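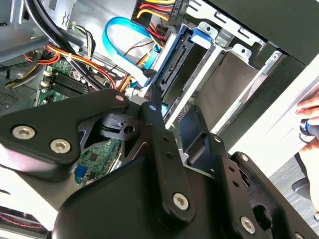

ok so I finally finished my 60 day no-takeout thing and a few people asked how it went, so here's a thread. Grab a snack (a homemade one)

1/ Background: in January I added up what I'd spent on delivery last year and had to go lie down. I'm not posting the number. My sister saw it and said "that's a vacation" and she was right

2/ Rules were simple. No delivery, no drive-thru, no "I was already at the mall" pretzels. Coffee out was allowed because I know myself

3/ First week I cooked like I was on TV. Braised short ribs on a work night!! Ate at 10:15. Never again

4/ Second week I was so tired of chopping that I had cereal for dinner three times. It counts. I checked the rules, which I wrote

5/ What saved me was Ibrahim Akande from my old building telling me to cook one big pot of something plain and decide later what it's going to be. Beans, rice, shredded chicken, whatever. Monday-me doesn't have to know what Thursday-me wants

6/ So a pot of black beans turned into tacos, then soup, then a weird but good thing on toast with a fried egg – I've made the toast thing four times since

7/ Also I moved from Skillholm out to Hernport last fall and the grocery store here closes at 9. NINE. You learn to plan or you eat crackers

8/ Things I now always have: onions, lemons, frozen dumplings, a tub of miso, the good canned tomatoes. Frozen dumplings are how I got through the flu week and I won't hear a word against them

9/ Worst meal: cauliflower crust pizza. It slid off the pan in one piece and folded up on the oven door. I ate the middle

10/ Best meal: lemon chicken with potatoes, all on one sheet pan, way more garlic than the recipe said. My neighbor knocked to ask what it was

11/ Did I save money? Yes, even with the short ribs. $32 a week on average compared to before, and I was expecting more, but I bought a lot of fancy cheese

12/ Day 61 I ordered pad thai. It was so good. Ate it on the floor in front of the couch

13/ Doing it again in the fall probably. Send me your lazy dinners, esp anything with cabbage, I have two of them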